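The snack drawer finally got sorted in April. It had reached the stage where I couldn't shut it, so I moved everything across to a plastic basket and went through it a packet at a time.

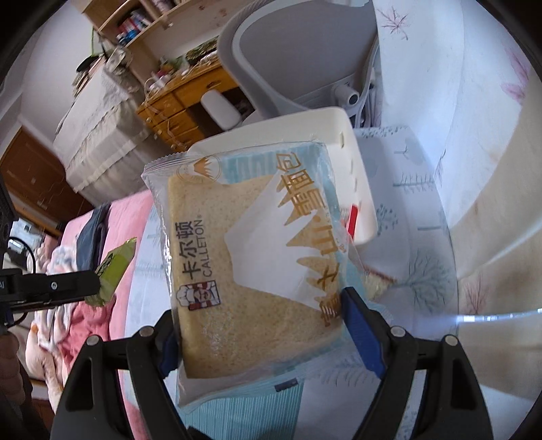
Calleton bread, one slice to a packet.

I like these with a cup of tea at four o'clock. The slices are a bit sweet, and 106 g of jam does me more than a week of them.

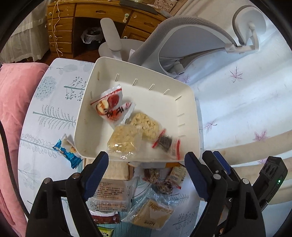
Anything with sauce in it goes in the cupboard now, well away from the bread. Fidelina Arboleda gave me two more bags of biscuits the same evening, so those are on top of the fridge until I've made room.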